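How to Record Good Cloth Folding Demos With Hand-Held Grippers

OK, so you've got your pair of grippers and a pile of cloths, and you want examples a policy can learn from. I've been recording these for Gistia since May and I've made pretty much every mistake there is, so let me save you a few afternoons!

Start with the markers. Wipe them down, check that the cubes are tight on their mounts, and do a short test clip before anything else. I once recorded 242 takes with a loose cube (yes, all of them went in the trash).

Next, pick one way to start and stick with it for the whole batch. I drop the cloth from waist height so it lands crumpled, then pinch it near the middle and lift until I can spot a corner. 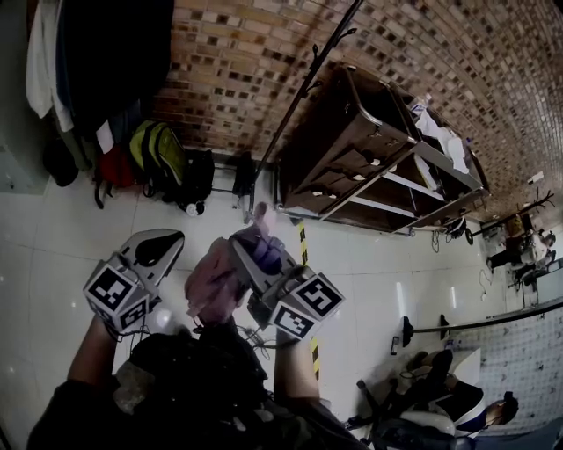
Go slower than feels natural, especially when you're closing the fingers. Fast grabs look great to you and turn into mush in the tracking. Keep both grippers in view of the head camera too, even when one of them is just waiting its turn. It's so easy to let the idle hand drift down to your side!

If you fumble a corner, keep going and fix it. Tarek Hattar talked me into this one, and our second batch was way better at recovering from bad grabs. Only toss a take if tracking drops out or you bump a marker.

I stop every 22 takes to rest my wrists and scrub through the last 2 clips. Our target is 500 good ones per cloth, and I switch cloths on Thursday whether I'm done or not. Name your folders by cloth and batch before you start recording, and copy everything off before you pack up.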